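We use cookies to remember your preferences. Accept | Manage settings

Kurnwood Social Dance Club
Minutes of general meeting
7 April 2023
Posted by Joanne Tapley, secretary

Present: Marjorie Holroyd (chair), Joanne Tapley, Trevor Haworth, Sumathi Chowdary, Bradley Oakley and around 30 members.

Apologies: None received.

1. Previous minutes
Accepted as circulated, with the spelling of Nutemdale corrected in item 4. Moved T. Haworth, seconded S. Chowdary.

2. Evening in memory of Len Whitlock
Marjorie spoke about Len, who called the old-time and sequence dances here and at Nutemdale for many years. Members stood for a minute's silence. His family have thanked the club for the flowers and are happy for a dance to be held in his name.

Agreed to hold it in June, in the main hall, with supper. Trevor will ask the Nutemdale club which evenings they already have booked. Capacity is 200 and tickets will be sold ahead, none at the door. Members asked that the program include the Pride of Erin and finish with the Driltska waltz, which Len always put last. Bradley thought two hours of old-time would be hard on newer dancers and asked for a bracket of rock and roll after supper. Agreed, 3 against.

Sumathi is collecting written memories for a booklet. Keep them to a page please, and put your name on the back of any photos you want returned.

3. Money
Balance is $3110. The bill for the new speaker leads is still to come. Door price stays the same until the end of the year.

4. Len's records
The family has offered his records and cue sheets. Joanne and Bradley will collect them and make a list. Discussion about whether the club should keep the lot or pass duplicates to Nutemdale. Held over until the list is done.

5. Hall
Marjorie reminded members that talcum powder is not to be used on the floor. The hall gets stuffy once the sets fill up, and whoever opens up should see to the windows before the first bracket. 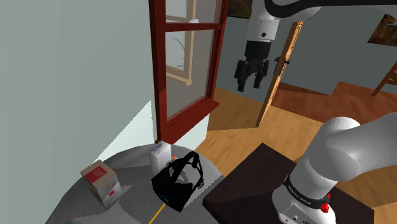

Item 5: red-framed window, sash open.

6. Beginners' class
Sumathi reported good numbers, though more leads are wanted. Trevor will help out for the next month. Class starts half an hour before the main dance as usual.

7. Other business
Bradley asked if the kettle could be replaced. Approved. Lost property: one grey cardigan and a single dance shoe, left foot, held by Joanne.

Meeting closed 8.40 pm. Supper followed.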